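# The Acceptance Period

The assessment of the two hand-held grippers was assigned to Nisreen Darwish in April, by a memorandum of four paragraphs, the last of which stated that the findings would be binding upon the Brokby office. She read the memorandum twice and placed it in the folder marked Kincaid, where the earlier correspondence was kept.

The matter before her was narrow. Dridance had supplied one type of finger pad, and Jostmont had supplied another. Both fitted the same body. The office was to adopt a single pad for the coming year, and it was to do so on the basis of 300 recorded grasps, divided equally between the suppliers and performed by the same operators under the same conditions. No allowance had been made for preference. Preference, the memorandum observed, had governed the previous decision, and the previous decision had been reversed at considerable expense.

Darwish had been party to the previous decision. The memorandum did not mention this, and she was grateful to whoever had drafted it.

She established herself at the desk below the mezzanine and drew up the schedule. Operators would work for 20 minutes and rest for 10. The cloths would be lifted by one corner, the cups by the rim, and the cables by whichever part the operator judged best, provided that the judgment was entered on the sheet. A grasp that slipped and was recovered would be entered as a slip. This last provision caused some disagreement, and she let it stand.

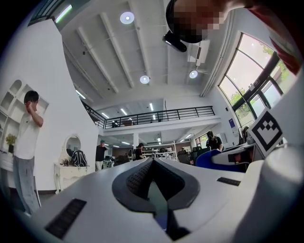 By the end of the first morning the sheets had begun to show a difference, although a small one. The Dridance pad held the cups well and let go of them poorly. It kept a light hold for a moment after the fingers had opened, and the operators had learned to give a slight turn of the wrist in order to be rid of the object. None of them had been instructed to do so. When Darwish asked for the motion to be entered in the remarks column, two of them replied that they had not known they were making it.

She considered this for some time. A turn of the wrist, repeated over a year, would pass into every recording the office produced, and from the recordings into every arm that was trained upon them. Somewhere an arm would set down a cup and twist, faintly, as though shaking off a drop of water, and no engineer at that site would be able to say where the habit had come from.

The Jostmont pad released cleanly. It was also the pad she had recommended two years before, and the one that had been withdrawn.

She wrote to Kincaid at noon to ask whether the remarks column could be given weight in the final scoring. The reply arrived within the hour. The scoring was fixed. Remarks could be appended to the report as an annex, and the annex would be read if time allowed.

In the afternoon she took a turn with the grippers herself. The procedure did not forbid it, and one operator had asked to be relieved. She fastened the shoulder straps, took a gripper in each hand, and was surprised by how quickly her attention moved out of her fingers and settled at the end of the tool. The first cloth slid. The second she lifted correctly and carried to the far side of the table. When she opened the Dridance fingers above the tray, she felt the wrist begin to turn before she had thought of turning it.

She completed the set. It was scored at 30 grasps without a slip, the best result of the day, and it belonged to the pad she did not want. 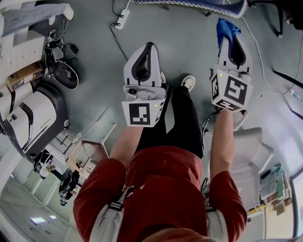
The figures were plain enough, in the opinion of the operator who took the sheets from her, and they would not be made less plain by waiting until evening. The difficulty was that the sheet asked whether the object had been held, and it had been. No line on the sheet asked what the hand had done in order to let go. If the office wanted an answer to that, it would have to print another sheet.

Darwish replied that the sheet had been approved.

So had the last one, the operator said, and went to put the cups away.

She remained at the desk after the others had gone up. The report was due in the form prescribed, with the recommendation on the first page and the annex at the back. She entered the totals for Dridance and the totals for Jostmont, and in the space provided she named the pad with the fewer slips, as the memorandum required her to do. It was Dridance by a margin of 2.

She then began the annex. She wrote in it that the trial had measured holding and had left release unmeasured. She wrote that she had formed a view of the Jostmont pad on an earlier occasion, that the view had been overruled, and that the reader should bear this in mind when considering what followed. The sentence took her longer than the totals had. She described the turn of the wrist, first as she had observed it in others and then as she had found it in herself, and she asked that a further trial be held with the opening of the fingers entered as a separate event — the same operators, the same cups, a new sheet.

When the annex had reached its third page she stopped to drink some tea. She set the cup down on the desk, and her hand turned a little to the left as it came away.

She added this to the remarks, with the time, and signed beneath it.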